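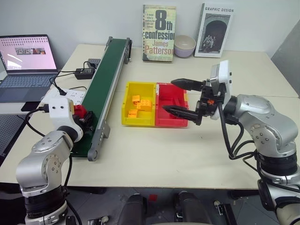 The table at the Firkdale workshop, four bricks in the yellow bin.

The belt came from a closed packing plant and still ran a little fast. She had paid Verbeke 34 dollars for it and spent more than that on the drive back to Firkdale. The arms were on loan until December. The rest was hers, including the laptop and the bowl.

She called the build Cullix. The name was left over from an older project that had never moved at all, and she had not wanted to think up another one.

The job was plain enough. Orange bricks went in the yellow bin. Anything red went in the red bin. Her brother had asked what it was for, and she had told him it was for sorting bricks, and he had gone back to his soup.

She set the counter to zero each morning and wrote the last number in a notebook each night. The highest so far was 2,159 cycles, on a day when she had stayed past eleven. The lowest was 2. That was the day a screw backed out of the left wrist and she spent the afternoon on the floor looking for it with a flashlight.

By four o'clock the count stood at 1,417. Rain had started on the roof. The man who rented the bench by the door was packing up his bicycle wheels.

"Still going?" he said.

"Still going."

"Does it know when it's done?"

"No. I have to tell it."

He nodded as if that was fair. He had a Gasum cap he wore in all weather, and he pulled it down and went out. The door did not latch behind him. She got up, pushed it shut with her hip, and came back to the stool.

She bent toward the laptop and opened the view from the wrist.

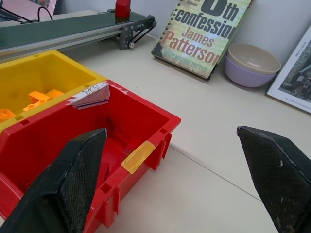
Wrist view, one finger over the red bin.

From up here the red bin was mostly shadow. She could see the label she had stuck on the rim in her first week, when she still thought she would label everything. It had torn since then. The yellow tape was newer. She had put it there one night to give the camera an edge to find, and it had helped for a day or so.

The paperback was in view again. She had read it twice on slow afternoons, a chapter at a time, looking up whenever the motor changed pitch. She knew who had done it by now and still liked the middle part.

A red piece sat near the end of the belt. She put her finger on the key and did not press it.

Her father had worked a line for most of his life. He used to say the belt was the only thing in the building that never asked him a question. She had thought of it as a complaint when she was young. Now she was less sure. He had said it at supper, usually, with his shoes already off -- and he had never sounded angry.

The rain got louder. She checked the power strip, then the cable at the left arm, then the power strip again.

She pressed the key and watched the screen.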